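Yorath Community Wardrobe
Minutes of the autumn meeting, 7th October

Present: Manju Gautam (chair) and nine members. Apologies were received from the Dultunar branch, who had gone to the wrong hall.

1. Minutes of the last meeting
Agreed, after the word "shambles" in item 4 was changed to "delay".

2. Money
The balance stands at £3,521, down from £3,807 in June. Most of the difference went on the new shutter. Members asked whether the shutter now shuts. It does, from the outside.

3. School uniform
We handed out 535 items over the summer. Grey skirts went in the first week and we still have more ties than the county has necks. Brurnero Primary has changed its jumper from bottle green to a green it describes as "forest", and parents have been told either will do until Easter. Manju will ask for that in writing.

4. Dark clothing
A long discussion. Navy and black are still being hung on the same rail, and several families have got home with one of each. Manju proposed that anything dark be checked by the window before it is hung. Carried, with one member voting against windows in general. 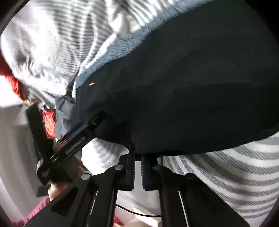
5. Labels
The Jovora label printer has been returned to the shop. Its replacement is also a Jovora, as that was all the shop would swap it for. Until it arrives, sizes will be written by hand, and legibly – this last word was minuted at the chair's request.

6. Winter coats
Coats will be given out from the side room as before. The queue will go left past the radiators. Last year it went right, met itself, and had to be talked round. There are 43 children's coats ready and very few in the larger sizes, so a notice will go in the library.

7. Any other business
The kettle. Deferred.

The meeting closed at ten past nine. The next one will be held in the same hall, and Dultunar will be sent a map.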